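Courses > Consumer Behavior > Unit 7 > Handout: Loyalty Programs and What They Prove

Loyalty Programs and What They Prove

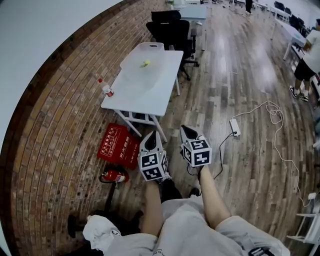

Reading time: 5 min

Read this before Wednesday. Bring the Soline case with you, marked up, because we will spend most of the session on its second table.

The usual claim goes like this. A store starts a points program, members turn out to spend more than non-members, and the store says the program raised spending. You will find some version of this in nearly every trade article on the reading list. I would like you to leave this unit unable to read that sentence without getting annoyed.

Who joins?

People who already shop there a lot. If I buy groceries at the same place every week, a card that gives me one free bag of coffee a month is worth the bother of filling in a form. If I go twice a year, I will say no thanks at the register. So members would have spent more than non-members if the cards had been blank pieces of plastic. This is selection, and it is the whole problem in most of these studies. Everything else is small next to it.

The Soline case

Soline is a drugstore chain. Its report compares 2,000 card holders with shoppers who have no card, and finds that the card holders visit more often and buy more per visit. The authors, Norbert Bárány and Edgardo Tan, are careful people and they do mention in a footnote that joining was voluntary. Then they go on for several pages as if it had been a coin toss. Read the footnote first and then the summary. Decide for yourself whether the same person could believe both.

Their second table is better. It follows 225 members from before they joined to after. Spending rises. Fine, but ask when people join. Often it is when something in their life has changed: a move, a baby, a new job across the street from the store. Spending at that store was going to rise anyway. A before-and-after comparison does not rescue you from this. You need some idea of what the same people would have done with no card, and the table has nothing to say on that.

The Jornetti case

Jornetti sells shoes and did something closer to a real test. The program opened in its Cirnley stores first and in the other stores later, in December. Chun-hung Tsai used the gap to compare the two groups. The difference he found was close to nothing in the first weeks and slightly positive after that. Before anyone gets excited: Cirnley also got longer opening hours in the same season. Tsai says he adjusted for it. I have read that section several times and I still can't tell you what he did.

What about attachment?

Marketing people will tell you that spending misses the point and that programs build a feeling for the brand. Maybe. The evidence is mostly surveys, handed to members, asking whether they feel valued. Aranka Bodnár's chapter is the best defense of this view and you should give it a fair reading. Her interviews are good. Her weakest move comes near the end, where "I would miss my points" is treated as the same thing as "I would miss the store." Those are different losses. One of them goes away the moment a competitor offers to match your balance.

Terms you need

Selection: people in the group differ from people outside it before anything is done to them.
Breakage: points that are earned and never used. Firms like breakage. Ask what that says about the "reward."
Switching cost: what a customer gives up by leaving. Points are one kind.
Lift: the extra spending caused by the program. Most reports that use this word have not measured it.

For Wednesday

Write one page on this question: what would Soline have to do, in practice, to find out whether its card works? "Run an experiment" is not an answer. Say who gets the card, who doesn't, for how long, and what you would tell the shopper who complains at the counter. Dezső Balogh's short piece in the reader on a delayed rollout may help, though he is too kind to his own data.

Pages go in the box by my door. No late ones this time.

Course materials may be copied for class use. Questions about this handout: see the unit contact page. Back to top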